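Shop > Pantry > Dry Snacks > Makhana

Padix Puffed Lotus Seeds (Makhana), Plain
Item 1172
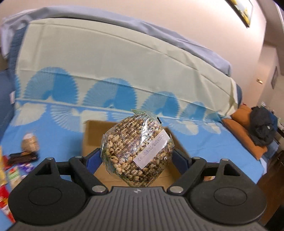
Product details

Puffed lotus seeds, sold plain with no oil, salt or spice added. The seeds are cream-colored with dark brown patches. The patches are bits of the seed coat and are fine to eat.

Sold by the single bag or by the carton of 8. Bags are sealed at the top and shipped in a plain cardboard box. We do not put other goods on top of them, but a little crumbling at the bottom of the bag is normal.

How to use

Dry roast in a wide pan over low heat for almost 8 minutes, stirring often. A seed is ready when it snaps between your fingers. Add ghee or oil and salt at the end. Unroasted seeds can go straight into kheer or a curry.

Storage

Keep in a cool, dry cupboard. Once the bag is open, move the seeds to a jar with a tight lid. If they turn soft, roast them again for a few minutes.

Ordering

Orders placed before noon leave our Kilham warehouse the same day. Carton orders may take one day longer from June through the end of summer. Unopened bags can be returned. For store and restaurant accounts, ask for the Shetty price list.

Page updated January 2021

Contact us | © Fukard Foods | Back to top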